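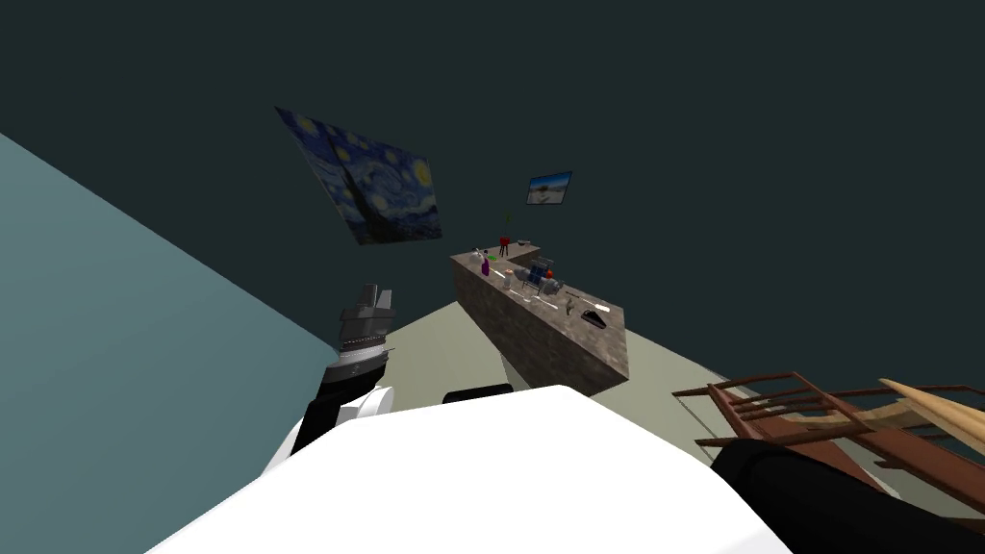 Hugo Cantero 在上一篇底下留的言，大意是965欧一年买个仿真套件，够买半只像样的夹爪了，你们预算一共才4,000，先花掉这么一块去看动画，采购那边怎么肯签字的。

签了。而且签得比我想的快。下面慢慢说，也不慢，我手上还压着两份报价单，想到哪写到哪。

先交代测的是什么。Alora 家居台面包，年费版，授权走 Wanudus 代理。用途就一个，在买双臂机之前，先把活儿在里头跑一遍，看看哪些配件必须买，哪些可以第二年再说，哪些干脆不买。我们不做研究，不发论文，不训什么大模型。Zeman 这边要上一台能收拾台面的双臂移动机，放在样板厨房里，给来谈合作的客户看，平时也真让它干点活。候选就是 Nastar 的那台白壳子，租转买。第一期能动的钱4,000，不含整机租金，整机走另一本账。这4,000要管软件、夹爪、相机、备件、培训、运费，还有谁都不愿意写进表里的那一项，改台面。

所以这篇的角度很窄。要看仿真渲染漂不漂亮的，去别处看。我只讲它帮我省了哪笔钱，又让我多花了哪笔钱。

一、到手和安装

下单到拿到许可证，拖了点时间。Wanudus 的客服回得挺勤，就是每次回的人不一样，同一个问题我解释了三遍：我们要浮动授权，不要绑机器的。年费965里默认给的是绑机器的。浮动的要另加钱，加多少他们不肯写在网页上，得邮件问。这一条先扣分。采购最烦这种“请联系销售”，Hedvika Malý 管我们这边的预算表，她的原则是网页上没标价的东西一律按最贵的估，估完再打电话砍。后来砍下来了，最终没加钱，条件是签满一年不退。

安装本身没什么好讲。下载包很大，公司网慢，挂了一夜。装完第一次启动报缺显卡驱动，换驱动，又报，再换回来，好了。原因不明。说明书那一页写得含糊，只说“建议较新的驱动”。较新是多新？不写。

电脑要求这块要提醒一句，年费不含电脑。听着像废话，但我见过不止一份预算表漏了这行。我们是运气好，设计部淘汰下来一台带独显的工作站，够用，风扇吵。要是从零买，这4,000当场就去掉一大截，那后面都不用谈了。

二、场景和我们的活儿对不对得上

包里带的厨房场景挑了最接近样板间的一个。L形石头台面，花岗岩那种灰褐色杂点，短的一边往里，长的一边斜着出来。墙上还挂了星空那幅画，客户看演示的时候都先看画，唉。台上撒的都是小东西，紫色的瓶子站着，灰色圆筒躺着，一小枝绿的植物，几个白色的小件，红的绿的，还有一根细细的白色棍状餐具斜放在靠头上的地方。机器人左臂那只灰色平行夹爪，两个短短的爪，就靠这个去收。

台面转角是重点。我们样板间也是L形，长边比短边好收拾得多，转角那块以及转角往里，底盘停哪儿都别扭。没跑仿真之前大家开会，意见很统一：转角不行就买加长臂。Nastar 有加长臂选配，贵，具体数不写了，反正一项就把第一期吃光还要倒欠。跑了以后呢，发现底盘从短边外侧绕过去，斜着停，标准臂长够得着大部分位置，最里头一小条够不着。那一小条怎么办？不放东西。就这么简单。把样板间短边最里面一段改成固定摆件，粘死。

光这一条，年费就回来了。Hugo 要是在看，这就是给你的答案。

但别高兴太早。我得说清楚，仿真里够得着跟真机够得着，中间有差。我们的做法是在台面边缘往里再缩一点当作安全余量，缩完还能收拾大部分，才敢把加长臂从表里划掉。Yi-an Seo 一开始不同意划，她的意见是留着当二期选项，写进表里，金额填零，备注写明触发条件。后来按她的办了。这个办法推荐给同行，采购看到零不会问，老板看到备注知道你想过。

三、夹爪，钱花在哪

标配平行夹爪，两只臂各一只。活儿里最难的两类，细的，滑的。

细的，比如那种棍状餐具，平放在石头面上，爪短，指尖厚，仿真里头抓十次总有那么几次指尖先顶到台面。调了下降高度，好些了。再调接近角度，又好些。可还是不稳。于是有了第一笔真花的钱，换指尖。注意是换指尖，不是换夹爪。Nastar 的指尖可以单买，薄型的，一对一对卖。我们买了4对，两对上机，两对备着。为什么要备这么多，薄的容易磕坏，样板间天天有人手欠去掰。

滑的，瓶子一类。仿真里的摩擦系数是能调的，这是好事也是坏事。好事是你可以往坏了调，看看调到多坏才开始掉。坏事是默认值偏乐观，我觉得偏得还不少。头一天用默认值跑，几乎不掉东西，几个同事看了屏幕就说好了好了可以买了。我把摩擦往下拧了两档，瓶子一提就溜。所以谁要是拿默认参数跑出来的成功率去写采购报告，我劝一句，别。

这里给 Alora 提个意见，软件界面里摩擦系数藏得太深，在材质页的第三层折叠里头，名字还叫“表面响应”。找了半个下午。论坛上有人问过同样的问题，官方回复说下个版本会挪出来，回复是五月的，到我写这篇还没挪。

吸盘也考虑过。代理一直在推，说双臂一边夹一边吸最灵活。在仿真里加了个吸盘模块试，平的东西确实省事，可是台上这些小件形状都不规整，能吸的没几个，再算上气源、管子、噪音。样板间里放个气泵嗡嗡响，客户说话都听不清。划掉。省一笔。

四、相机，多花的那笔

本来表里只有机身自带的头部相机，不另买。仿真一跑就知道不行。从机器人自己的视角往下看，那个白色的圆壳子身体占掉下面好大一块，正下方的地面根本看不见。台面上还好，一旦东西掉到台子底下或者掉到脚边，它就瞎了。

掉东西是一定会掉的。掉了看不见，底盘一动就压上去。压到勺子没事，压到玻璃有事。所以多了一项，加装低位相机，朝前下方。预算表上原来没有这一行，加进去以后总数很难看，Hedvika 那边来回改了几版。最后是把培训天数砍掉一天换来的。值不值？我觉得值。培训那天本来要讲的内容，看视频也能学个七七八八。

腕部相机要不要，争论比较久。Oldřich Beneš 主张要，理由是抓细东西的时候头部相机会被自己的手臂挡住。这话没错，仿真里也看得到，夹爪伸到台面上方时，它后面的东西就不好认。但腕部相机一装就要两只，左右各一，走线经过腕关节，线又是易耗件。我们折中了一下，先装一只，装在左臂，细活儿都排给左臂。右臂干粗的，搬、推、挡。二期再看。

说到这里顺便骂一句线缆。不管哪家报价单，线缆都写“随机附赠”。附赠的那根永远短一截。请直接在表里加一行，线缆及线扣，别省。

五、预算表怎么排的

有人私信要我们的表，表不能整份给，结构可以讲。

第一块，软件。Alora 年费965，一次付清。浮动授权，前面讲过了，没另加。
第二块，末端。薄指尖4对，标准指尖用机器自带的，吸盘不买。
第三块，感知。低位相机一只，左腕相机一只，支架自己打印。
第四块，台面改造。短边里侧封一段，台沿贴防撞条，颜色跟石头要接近，不然难看。
第五块，备件和线。
第六块，培训，砍过的。
第七块，机动，留500。谁来要都不给。

最后这条是硬规矩。500看着不多，真到了现场，缺个转接头、缺个急停延长线、叉车租半天，全从这里出。上一个项目没留，最后是我自己垫的，垫了两个月才报下来。这次我第一行就写它，其它项往里挤。

总数正好压在4,000。真的正好，因为最后差的那点零头全塞给防撞条了，所以我们的防撞条买得特别好。

排序上也讲一下。我们是先把“没有它活儿干不成”的排前面，再把“没有它活儿干得慢”的排后面，钱从上往下发，发完为止。仿真在这里头的作用就是帮你判断一项到底算前一种还是后一种。没跑之前，加长臂被当成前一种，低位相机根本没人提。跑完了反过来。就冲这个颠倒，我给这套件打高分。

六、不满意的

挺多。

软件崩。连着跑久了会崩，崩之前没有提示，日志只留最后几行。我们养成习惯，跑一批存一批。建议各位也是，别问我怎么养成的。

台上小物件的模型有几个做得太潦草。有个蓝色框的小格子东西，像椅子又像架子，我到现在没搞清它该归到餐具还是杂物，收纳规则里只好单独给它写一条。对我们无所谓，拿来测抓取够了，可如果你要给老板演示“机器人能认得每样东西”，最好自己换模型。

换模型，要钱。不是换这个动作要钱，是自带的模型转换工具只支持少数几种格式，别的格式要买转换插件。插件由 Wanudus 单卖。我们没买，让设计部手工导了几个最常用的杯子碟子，尺寸按实物量的。量的时候才发现样板间那套碟子边特别薄，又回头去改夹爪那一项，薄指尖就是这么从两对变成4对的。你看，一环扣一环。

物理上还有个毛病，圆筒类的躺在台面上，偶尔自己会滚。没碰它，滚。台面是平的。报了问题单，回复说是碰撞体网格太粗，让我们自己细化。细化了，不滚了，可是速度掉下来一截。风扇更吵。

家具那边也要留神。场景里有木头的椅子架子一类的东西，棕红色带横档的，就在右臂旁边那块地方。右臂一张开就担心刮到。这个倒是提醒了我们，样板间里那几把餐椅得规定位置，地上贴定位点。椅子不归位，底盘路线就得重算，重算一次客户就得干站着等。贴定位点几乎不花钱，从机动里都不用出。

文档是翻译的，翻得很怪。“夹持器请勿吃入桌子”，我看了半天才懂说的是穿模。英文原文也没好到哪去。

七、值得夸的

夸几条，不然显得我只会骂。

批量跑参数这个功能是真好用。底盘停的位置、朝向、手臂起始姿态，设个范围让它自己一晚上跑完，早上来看结果表。结果表能直接导成表格文件，列名还能自己改，导出来贴进预算附件里，采购看得懂。以前我们写“经评估，标准臂长满足需求”，采购会问评估是怎么评的，现在后面附一页，哪些位置够得着，哪些够不着，红的绿的一目了然。签字快就快在这一页。

碰撞提醒也不错。手臂离台面、离墙、离自己身体多近会变色，阈值自己设。我们把阈值设得很保守，为了看最坏的情况。

授权换机器不用打电话，网页上点一下就行，虽然是后来才有的。

售后工程师水平可以。前台客服轮着换，但是一旦转到技术那边，人是固定的，问什么答什么，不绕。有一次我问右臂的关节限位跟 Nastar 手册上对不上，当天就发了个修正文件过来，还说明了是他们抄错了一位。肯认错的，加分。

八、跟租真机试用比

这个问题被问得最多，单写一段。

Nastar 有试用，租期短，送到门口，带一个工程师。听起来最直接对吧。我们也询过价。问题在于试用期太短，短到你刚把底盘调顺，人就来收货了。而且试用的机器配的是什么就是什么，你没法说今天试加长臂明天试标准臂。运费来回自己出，保险自己出。工程师陪着，很多毛病他顺手就给你处理掉了，你根本不知道有过毛病，等真买回来，他不在。

仿真反过来，什么配置都能换，时间随便，可摩擦、光线、线缆、噪音、手感，它给不了。

我们的顺序是，先仿真，把清单砍到最短，然后再租一次真机，只验证清单上剩下的那几个疑点。租期短就不怕了，因为要问的问题少。真机那次的钱算在整机那本账里，不占这4,000，这是跟 Nastar 谈的，租转买的押金可以抵。各位谈的时候也可以往这个方向谈，别空手去，带着仿真结果去。销售看见你手里有那张红绿表，态度不一样的。加长臂那项就再也没跟我们提过。

目前真机还没到。所以我不能告诉你仿真准不准，只能告诉你它让我的表变成了什么样子。准不准等到货以后再开一篇。

九、适合谁

适合：台面、家居、样板间、小餐饮后厨这类，东西小，位置乱，预算紧，一个人既要写技术评估又要写采购申请的。

不太适合：流水线上固定工位的，位置都定死了，拿尺子量比仿真快。大仓库的也别看，它的场景就这么点大。

完全不适合：手上没有带独显的电脑，又不打算买的。

还有一种要想想，就是你们决定早就做好了，只是要个东西来证明。那用它反而麻烦，万一跑出来跟决定相反，你交还是不交。

十、几个零碎的

续费价跟首年一样，我让他们写进合同了，口头的不算。

发票抬头要提前说，代理默认开给个人。为这个退回重开过一次，又耽误。

许可证到期以后工程文件打得开，只能看不能跑。结果表照样能导。这点还算厚道。

别在周会上放实时仿真，放录好的。实时的十有八九当场崩。

两个人以上用的话，场景文件一定要有命名规矩。我们有一阵子文件夹里全是“厨房最终”“厨房最终改”“厨房真最终”，后来发现加长臂那组结果用的是旧台面尺寸，重跑。白跑一晚。幸好是机器跑。

台面高度自己量，不要信装修图纸。我们的图纸跟实际差出一个台面板的厚度，底下垫了层板没画。高度一改，肘部跟台沿的距离就变了，原来绿的点红了几个。好在都在转角里侧，反正那段要封。

指尖到货先数一遍再签收，我们那批有一对左右装反了，包装袋上印的没错，里头错了。换货挺顺利的。

打分：功能给高分，稳定性及格，价格透明度不及格，售后技术高分，售后前台及格。要不要续，看真机到了之后还用不用得上。我估计换夹爪、挪家俱的时候还得开它。

更新，2022年7月19日：
Hugo Cantero 又回了，问为什么不直接用免费的仿真器自己搭。搭过。搭到一半人手不够，停了。搭场景的人工按天算，算下来比965贵，而且搭的那个人就是我，我还得写报价单。有闲人的团队当然可以自己搭，Oldřich 就一直想搭，他想在周边工具上多攒点自己的东西，我不反对，别占我这期的账就行。

另外有人问低位相机的型号，不说，还没装，装了不行再推荐岂不是害人。支架图纸倒是可以给，打印出来孔位偏了一点点，改完那版再放。

Hedvika 刚来要走了防撞条的发票。机动的500还一分没动。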